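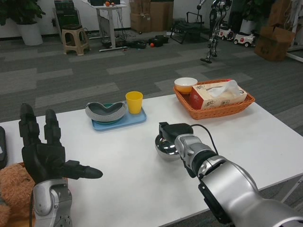
Figure 6. Two-arm tabletop station, with a different end effector on each side. Left: anthropomorphic hand. Right: gripper, at a stainless steel bowl.

4.2 What we ended up paying for

I'll be upfront that our first equipment plan was a bit of a mess. Taras Kobzar and I had drafted it in July on the assumption that we'd buy two matching hands, one per arm, and sort out the small stuff later. Khrystyna Derkach in purchasing sent it back with a single question in the margin: which of your tasks need fingers? Fair call. We went through all 20 tabletop tasks and found we could only defend the second hand for a few of them, so the plan changed to one hand and one gripper (Figure 6).

The gripper quote from Zenolo came in at $2867 including mount and cable, and that's the number we carry through the rest of this section. I've left freight out of it, as Barbridge charged us one lump sum for everything and I couldn't split it sensibly.

The objects were the cheap bit. A tray, a wicker basket, a heart-shaped bowl, a yellow cup, a box of tissues -- we set aside $50 per station for this sort of thing and told people to go to the shops. Valentin Masson argued for a standard object set instead, and for anyone planning to compare results across labs he's probably right. We wanted a mix of shapes and finishes, shiny metal included, and we wanted to be able to replace a cup the same afternoon.

Where we really got it wrong was spares. The original plan had no line for cables or fingertips at all, and it treated floor space as free, which our building manager found pretty funny. The revised plan holds back six per cent of the hardware cost for spares, and it lists storage separately. Kristýna Štefanec's costing for the Jelden site uses the same layout, and I compare the two in Section 4.3.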